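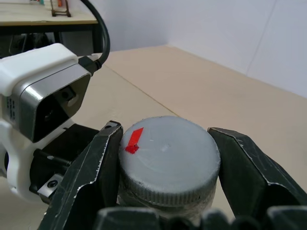
Cap unscrewing: protective stop at the same angle every run

dado_cell2
Posted 8th August

Looking for ideas on a recurring fault. Task is unscrewing a ridged plastic cap from a jar. Two-finger gripper, wrist camera, red tape on top of the cap so rotation can be read from the video. The arm grips, turns counterclockwise, and at 198 degrees of wrist rotation the controller throws a protective stop on the last joint. Fingers stay closed. Error text says torque deviation, nothing else.

Already tried: lower speed, a new cap, payload re-entered with the camera and bracket included. Same angle each time.

Da-eun Do

losameo_tech
Same angle with a new cap points away from the thread. Check the camera cable. If it goes tight before the joint reaches its limit, the controller sees the pull as an external torque. Run the same rotation with the gripper open and no jar under it.

kestrel40
I would look at grip force first. Hard fingers on a ridged rim will ride up over the ridges when the cap binds, then catch. The catch gives you a torque spike. The wear on your finger edges says they have been slipping on something for a while. Rubber pads fix this.

losameo_tech
Slip would not repeat at a fixed angle. It would scatter.

kestrel40
It would repeat if the jar is always placed with the thread start in the same position, and most people use a fixture.

dado_cell2
No fixture. The jar is placed by hand and the tape starts at a different angle every time. Stop angle is measured at the joint, not at the cap.

Ran the open-gripper test. It stops at 198 with nothing in the fingers.

nwong
Then it is the cable, or the joint itself. Unplug the camera end, tie the cable back along the forearm and repeat. Do not raise the torque threshold to get past it. We had a cell at Desjardins where someone did that in November. The arm stopped complaining and eventually pulled the connector out of the camera housing. The stop was doing its job.

Noémie Wong

fumness_user
Raising it slightly is fine on a small arm at low speed. The default on ours is very conservative and we get false stops all day.

nwong
It is fine if you know what is causing the stop. Here the cause was unknown when the question was asked. Also, the threshold applies to the whole program, including the part where a person reaches in to place the jar.

fumness_user
Fair point on the hand placement. I still think the defaults are too low for unscrewing.

dado_cell2
Cable unplugged and tied back: 8 full sweeps, no stop. Plugged in again with the original routing: stop at 198 on the first sweep. So kestrel40, pads may still be worth doing, but they are a separate job.

Plan is a longer cable with a clamp at the forearm, and a software limit at 180 with a regrip. The cap needs more than one turn in any case.

losameo_tech
Put the clamp where the loop stays clear of the fingers through the full range, and jog it by hand before you run the program. Log joint torque as well. If it climbs ahead of the limit you still have drag.

kestrel40
Agreed on the cable. Not withdrawing the comment about the fingers. With a regrip in the cycle you will be closing on that rim twice as often.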